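Asunto: Re: [mesa-de-te] tetera para el taller, ¿nos la quedamos?

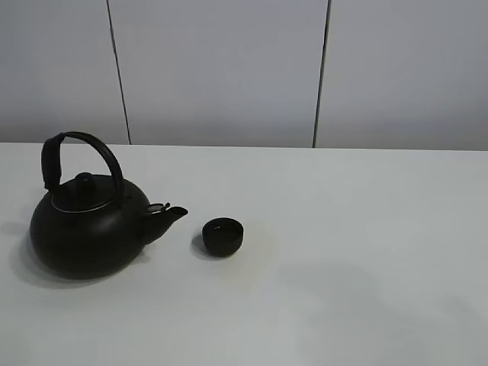 Hola a todas y todos, contesto deprisa que entro a las cuatro. La tetera de Hilska: yo me la quedaría. Llevo un par de semanas dándole vueltas a qué ponemos en la mesa de los principiantes y casi todo lo que hemos visto o gotea o quema o pesa una barbaridad. En esta me gusta el asa, el arco alto que pasa por encima de la tapa, con esa zona envuelta más gruesa para agarrar, y el pico corto, que a mí me parece más fácil de controlar para quien no ha servido nunca. La tacita negra le va bien, ya diré abajo lo de las tazas.

Copio lo de Villads y respondo por partes, que si no me pierdo.

El miércoles, Villads Thorlacius escribió:
> Buenas. He mirado el presupuesto de teteras y nos quedan 40 euros
> por pieza, envío aparte. Dudas que tengo:
>
> 1) ¿Hierro esmaltado por dentro o sin esmaltar? En Casado me dicen
> que sin esmaltar se oxida si la gente la guarda mojada, y la gente
> la guarda mojada.
>
> 2) ¿Negro todo? Yo temo que en la sala de abajo, con la luz que hay,
> no se vea ni dónde está el pico. El año pasado en Dinulden pusieron
> vajilla oscura y hubo quien sirvió fuera de la taza dos veces
> seguidas.
>
> 3) Tazas: ¿compramos las pequeñas o tiramos de las blancas de
> siempre? Las blancas están desportilladas pero están pagadas.
>
> 4) ¿Quién lleva las cosas a Premholm en junio? Yo no tengo coche.
>
> Un saludo,
> Villads

1) Esmaltada, sin discusión. La de hierro pelado es preciosa en casa de alguien que la cuida y un desastre en un armario compartido. Ojo que esmaltada NO va al fuego, se calienta el agua en el hervidor y se pasa. Hay que ponerlo en la hoja del taller en grande, en la primera línea, porque como parece un hervidor de los antiguos alguno la plantará encima de la placa. Y preguntar a Hilska si lleva filtro dentro y de qué tamaño, que en la ficha no lo pone. Sin filtro me sirve igual para sencha de hoja grande pero no para lo demas.

2) Lo del negro. Entiendo la pega pero sobre mesa blanca se recorta perfectamente, y las nuestras de abajo son blancas, o lo eran. El problema en Dinulden era el mantel marrón, que yo estaba. Si quitamos manteles, arreglado. Además el mate disimula los dedos y las gotas secas, con las brillantes estamos todo el día con el trapo. Lo único malo: por dentro no se ve el color de la infusión, así que el tiempo con reloj. Dos minutos la primera, luego a gusto de cada cual. Tengo un reloj de arena en casa, lo llevo.

3) Tazas. Aquí me lo he pensado más. Las blancas de siempre son mejores para enseñar, se ve el color y se comparan unos tés con otros. Las negras pequeñas quedan bonitas junto a la tetera y ya. Propuesta: blancas para la cata, negras para el final, cuando nos sentamos a charlar y da igual. Compraría 4 negras por mesa y no más. Las desportilladas que las aparte alguien antes, por favor, que en la última me tocó una y me corté el labio. Poca cosa, pero vamos.

4) A Premholm puedo llevar yo las cajas si alguien me ayuda a subirlas. Salgo a las 9 de la mañana y no espero, que luego no se aparca. Papel de periódico entre tapa y cuerpo, la tapa SIEMPRE aparte, envuelta, que el pomo raya todo lo que toca. Y las asas hacia dentro. El hierro no se rompe, pero rompe lo de al lado; en la mudanza perdimos un cuenco por eso y era el mío.

Más cosas, sin orden:

- Para secarlas: enjuagar con agua caliente, nada de jabón, boca abajo un rato y después destapada hasta el día siguiente. Si se guarda con la tapa puesta huele a sótano.

- No llenar hasta arriba. Con el pico tan corto, si el agua llega a la altura del pico sale en cuanto inclinas un poco. Tres cuartos y de sobra.

- El peso. No lo sé y quiero saberlo antes de pedir. Si llena pasa de un kilo y medio, para Encarna y para mi muñeca es que no. Villads, ¿se lo preguntas tú a los de Hilska, que te cogen el teléfono?

- ¿Salvamanteles? Hay que pedir, las mesas ya tienen bastantes cercos. En Casado los tenían de corcho, baratos.

Si nadie dice nada en contra antes del miércoles hago el pedido de una, la probamos entre nosotros, y si sirve bien pedimos el resto. Prefiero una semana mas y no comernos seis teteras que escupen.

Contestad a la lista, no a mí, que luego reenvío todo y me hago un lío.

Un abrazo, me voy corriendo
Macarena Cordero

PD: falta el colador grande. Si lo tiene alguien en casa que lo traiga, sin preguntas.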